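돌로 만든 무지개, 아치는 왜 무너지지 않을까요?

최종 수정: 2월 12일 수요일

글 비올레타 말도나도

여러분은 오래된 돌다리 밑을 지나가 본 적이 있나요? 저는 어릴 때 스코켄이라는 작은 마을에 살았는데요, 학교에 가려면 꼭 돌다리 밑을 지나야 했어요. 머리 위로 커다란 돌들이 둥글게 떠 있는데, 밑에서 받쳐 주는 기둥은 하나도 없었지요. 비 오는 날이면 친구들하고 그 밑에서 비를 피하면서도 속으로는 조금 무서웠답니다. '저 돌 하나가 쏙 빠지면 어떡하지?' 하고요. 그 다리는 할머니의 할머니가 태어나기도 전부터 그 자리에 있었다는데 말이에요.

이렇게 둥글게 휘어진 모양을 '아치'라고 불러요. 우리말로는 '홍예'라고도 하는데, 홍예는 무지개라는 뜻이에요. 참 예쁜 이름이지요? 옛날 성문에도, 절 앞의 돌다리에도, 겨울에 떼어 온 얼음을 여름까지 넣어 두던 석빙고 안에도 이 무지개가 숨어 있어요. 오늘은 돌 무지개가 어떻게 버티고 서 있는지 차근차근 알아볼게요. 조금 길지만 간식이라도 먹으면서 천천히 읽어 보세요.

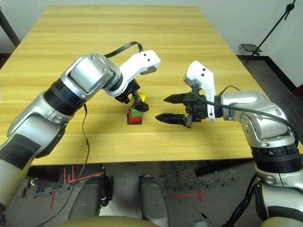
무거운 돌로 집을 지을 때 가장 먼저 생각해야 하는 것은 '무게가 어디로 가는가'예요. 세상의 모든 물건은 땅 쪽으로 내려가려고 하거든요. 탁자 위에 조그맣게 쌓은 색색의 블록을 한번 보세요. 맨 위 블록의 무게는 바로 아래 블록이 받고, 그 무게까지 합쳐서 맨 밑의 블록이 받고, 마지막에는 탁자가 모두 받아 주지요. 돌담도, 탑도, 두꺼운 성벽도 이렇게 위에서 아래로 무게를 차례차례 넘겨주면서 서 있답니다. 그래서 돌담을 쌓을 때는 크고 튼튼한 돌을 아래에 놓는 일이 많아요.

그런데 벽에 문을 내려고 하면 골치 아픈 일이 생겨요. 문이 있는 자리는 비어 있어야 하니까, 그 위에 있는 돌을 받쳐 줄 것이 없잖아요! 가장 쉬운 방법은 양쪽에 기둥을 세우고 긴 돌을 하나 척 걸쳐 놓는 거예요. 이 긴 돌을 '인방'이라고 해요. 문이 좁을 때는 괜찮아요. 하지만 문이 넓어지면 긴 돌의 가운데가 아래로 휘려고 하고, 그러면 돌의 아랫부분이 양옆으로 잡아당겨져요. 돌은 꾹꾹 누르는 힘에는 아주 잘 버티지만 잡아당기는 힘에는 약하답니다. 그러다 '쩍' 하고 금이 갈 수도 있어요.
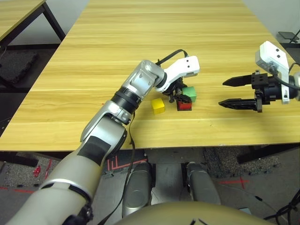

옛날 사람들은 이 문제를 두고 오래오래 고민했어요. 아주 긴 돌을 구하기도 어렵고, 구했다고 해도 무거워서 옮기기가 보통 일이 아니었으니까요. 그러다가 작은 돌 여러 개를 둥글게 이어 붙이는 방법을 찾아냈어요. 돌을 그냥 네모나게 깎지 않고, 위쪽은 넓고 아래쪽은 좁게 깎는 거예요. 피자 조각에서 뾰족한 끝을 조금 잘라 낸 모양을 떠올리면 돼요. (이 글을 쓰다 보니 피자가 먹고 싶어지네요.)

이런 돌을 둥글게 늘어놓으면 돌마다 밑으로 빠지고 싶어도 빠질 수가 없어요. 아래쪽이 좁으니까 양옆의 돌 사이에 꽉 끼거든요. 밑으로 내려가려는 힘은 옆에 있는 돌을 꾹 미는 힘이 되고, 그 돌은 또 그 옆의 돌을 밀고, 그렇게 둥근 길을 따라 힘이 흘러 내려가서 마침내 땅에 닿아요. 돌이 싫어하는 잡아당기는 힘은 거의 없고, 돌이 잘 견디는 누르는 힘이 대부분이지요. 제가 지나다니던 스코켄 다리의 아치에는 이런 돌이 48개나 들어 있었어요. 풀처럼 붙여 주는 것도 없이 서로 밀고만 있었는데도 끄떡없었답니다.

아치 한가운데, 제일 꼭대기에 있는 돌에는 특별한 이름이 있어요. 바로 '이맛돌'이에요. 얼굴로 치면 이마쯤에 있어서 그런 귀여운 이름이 붙었나 봐요. 예쁜 꽃이나 동물 얼굴을 새겨 놓은 이맛돌도 있으니까, 오래된 건물 앞을 지날 때 고개를 들어 살펴보세요.

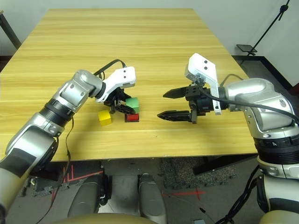
그렇다면 아치는 어떤 순서로 만들까요? 이맛돌이 들어가기 전까지는 양쪽의 돌이 서로 밀어 줄 수가 없어서 와르르 무너지고 말 텐데요. 그래서 목수 아저씨 아주머니들이 먼저 나무로 둥근 틀을 짜요. 이 틀을 '홍예틀'이라고 해요. 틀을 세운 다음에는 왼쪽과 오른쪽에서 똑같이 한 단씩 돌을 올려요. 한쪽만 먼저 높이 쌓으면 틀이 기우뚱할 수 있거든요. 양쪽 돌이 꼭대기에서 만날 때쯤 이맛돌을 조심조심 끼워 넣고, 마지막으로 나무틀을 천천히 빼내요. 저는 오래된 다리를 고치는 석공 산티노 소사 아저씨가 틀을 빼는 날 구경을 간 적이 있어요. 모두가 숨을 죽이고 있는데 돌들이 '드드득' 하고 아주 작은 소리를 내며 자리를 잡더라고요. 그 소리가 지금도 귀에 생생해요!

아치에도 걱정거리는 있어요. 힘이 아래로만 가지 않고 바깥쪽으로도 간다는 점이에요. 아치의 두 발은 스케이트를 신은 것처럼 자꾸 양옆으로 벌어지고 싶어 해요. 그래서 양 끝을 두꺼운 벽이나 단단한 언덕이 꽉 잡아 주어야 하지요. 아치를 여러 개 나란히 세우면 옆에 있는 아치끼리 서로 밀어 주니까 가운데 기둥은 한결 편해져요. 물론 맨 끝에 있는 아치는 여전히 튼튼하게 받쳐 주어야 하고요.
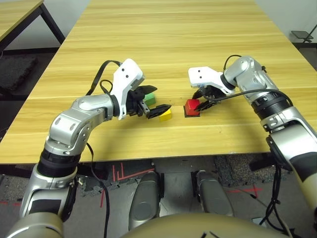 자, 이제 몸으로 한번 느껴 볼까요? 친구와 마주 보고 서서 두 손바닥을 맞대세요. 그런 다음 발을 조금씩 뒤로 옮기면서 서로에게 몸을 기대는 거예요. 여러분은 지금 사람 아치가 되었어요! 손바닥에는 미는 힘이 느껴지고, 발은 자꾸 뒤로 미끄러지려고 할 거예요. 이때 다른 친구 두 명이 발뒤꿈치 뒤에 자기 발을 대 주면 훨씬 든든해진답니다. 그 친구들이 바로 다리 양 끝의 두꺼운 벽이에요. 미끄러운 양말은 벗고, 넘어져도 다치지 않는 푹신한 곳에서 해 보세요.

혼자 있을 때는 두꺼운 종이 한 장이면 돼요. 책 두 권을 조금 떨어뜨려 놓고 종이를 평평하게 걸친 다음 지우개를 하나 올려 보세요. 종이가 축 처지지요? 이번에는 종이를 둥글게 휘어서 책과 책 사이에 끼우고 그 위에 지우개를 살짝 올려 보세요. 그러고 나서 책을 양쪽으로 슬금슬금 밀어 보면 무슨 일이 벌어질까요? 답은 제가 말하지 않을 테니 직접 해 보고 공책에 그림으로 그려 두세요.

이 글에 나온 낱말

아치(홍예): 돌이나 벽돌을 무지개처럼 둥글게 쌓은 것
인방: 문이나 창문 위에 가로로 걸친 긴 돌이나 나무
이맛돌: 아치의 꼭대기 한가운데에 끼우는 돌
홍예틀: 아치를 쌓는 동안 밑에서 받쳐 주는 둥근 나무틀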